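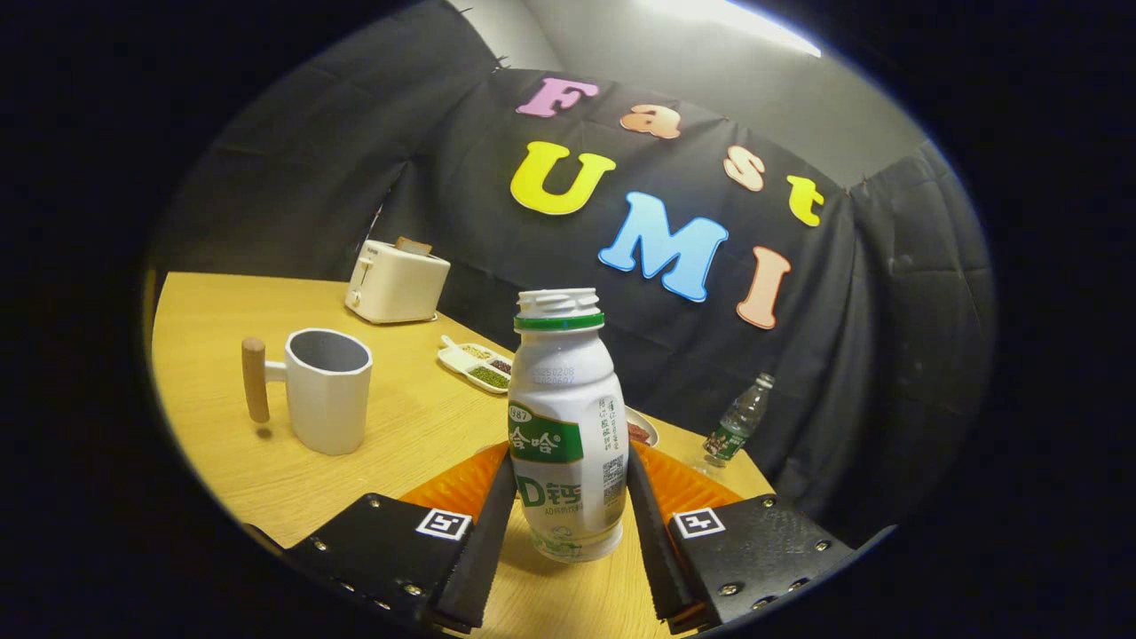
## 3 Planning and budgeting before you order

This section covers the decisions to be made before an order for Claltemeo hand units is placed with Vendow. It applies to sites that will record table-top handling tasks with hand-held grippers and later run the same tasks on a robot arm. Assembly is covered in Section 4 and calibration in Section 5.

Complete the steps in order. The planning sheet at the back of the manual has one line for each step.

### 3.1 Decide how many hand units you need

1. List the tasks to be recorded in the first project period.
2. Mark each task as one-handed or two-handed. Opening a bottle with the bottle held in one gripper and the cap in the other is a two-handed task. Moving a mug from one place to another is one-handed.
3. Count the stations that will run at the same time.
4. Allow one hand unit per station for one-handed work and two for two-handed work.
5. Add one complete spare unit per site. A station with a failed unit cannot record, and repair is done at the Kultham service point only.

**Note:** Hand units are not sold in left and right versions. Each unit is given its side in software during set-up.

### 3.2 Work out the recording hours

The number of hours decides how many wearing parts to buy and how much storage is needed. It should be settled before the parts order is drawn up.

1. For each task, enter the number of recordings wanted and the average length of one recording.
2. Add the time taken to put the objects back between recordings. For tasks with grains, beans or other small items this can be longer than the recording itself.
3. Add set-up and close-down time for each session.
4. Total the hours for all stations.

The worked figures in this section use a total of 384 station hours.

**Caution:** Do not base the plan on recording time alone. Operators tire, and sessions run without breaks give a higher share of rejected recordings. The rejected share must be entered on the planning sheet as its own line.

### 3.3 Order wearing parts

The following are treated as consumables and are not covered by the warranty:

- ribbed finger pads
- finger strips
- printed marker squares
- hex screws for the finger brackets

1. Order pads in pairs. Pads from different batches may differ slightly in stiffness and should not be mixed on one unit.
2. Allow one pair of pads per unit for every 110 hours of use. With 384 hours on a single unit this comes to four pairs, counting the pair fitted at delivery.
3. Order one spare sheet of marker squares per site. Use only sheets supplied for the unit. Squares copied on an office printer may come out at the wrong size, and the gripper opening will then be read wrongly.
4. Order one bag of screws per site. Screws are supplied in bags of 144.

**Note:** Orange is the standard pad colour. If a large share of your objects is orange, ask Vendow for another colour at the time of ordering. Pads already delivered cannot be exchanged.

**Caution:** Wipe pads with a damp cloth only. Solvent cleaners harden the surface. Food left between the ribs must be removed at the end of the session.

### 3.4 Plan the station

Most of the station can be bought locally. Vendow does not supply tables, cloth or lamps.

1. Choose a table with a matt or lightly finished top. Plain wood is suitable. Glass and polished metal are not.
2. Check that the table does not rock when pushed at one corner.
3. Allow for a dark cloth backdrop behind the table and at both sides. Buy enough to hang in folds to the floor, together with clips for the top edge.
4. Fix letters, signs or other decoration to the backdrop before the first recording, or leave them off. They must stay in the same place for the whole set.
5. Check the ceiling lights. A bright lamp in view over the backdrop can darken the rest of the picture. Budget for a diffuser where the lamp cannot be moved.
6. Leave clear floor in front of the table so that the operator can reach the far edge without leaning on it.

**Note:** The lens takes in a very wide area. Wall and ceiling above the cloth will usually be recorded. Where this is not wanted, raise the cloth rail and increase the cloth order to match.

### 3.5 Budget for objects

Objects are often left out of the first budget. They are low in price, but they are used up quickly.

1. List the objects for each task. A breakfast set might hold a toaster, a mug, a divided tray, a spoon, small dishes and bottled drinks.
2. Buy hard objects in duplicate. For mugs with separate or projecting handles, buy three.
3. Buy bottled drinks of one kind in a single purchase. Makers change labels, and a change part way through a set has to be noted in the log.
4. Buy dry goods such as mung beans in sealed bags and store them away from the station.
5. Enter fresh food as a weekly cost.
6. Include small, narrow, clear and shiny objects as well as easy ones. A set made up only of upright opaque containers will be of limited use on the arm.

**Caution:** A toaster or other heated appliance used as an object must be unplugged during recording unless the task has been cleared under your own site rules. The hand unit is not rated for contact with hot surfaces.

**Caution:** Keep open drinks away from the unit's cable socket. Liquid damage is not repaired under warranty.

### 3.6 Storage and computing

1. Allow 200 GB of working storage per station.
2. Allow the same again for a second copy, held on a separate disk.
3. Confirm that the receiving computer has a free high-speed port for each hand unit. Hubs are not supported.
4. If files are to be sent to Khurana for processing, get a written quotation. Processing is not part of the hand unit price.

### 3.7 Delay the arm where possible

Recording does not need an arm. Sites with a fixed yearly budget may buy hand units, consumables and objects first, and order the arm when the first set has passed its checks.

1. Confirm that the arm on your shortlist has a mounting plate listed in Appendix B.
2. Reserve floor space and a power outlet for it now.
3. Order the arm-mounted gripper with pads of the same type as those on the hand units.
4. Orders for arm mounting parts placed after April are delivered in the next supply period.

Send the completed planning sheet to Vendow with the order form. Keep a copy at the station.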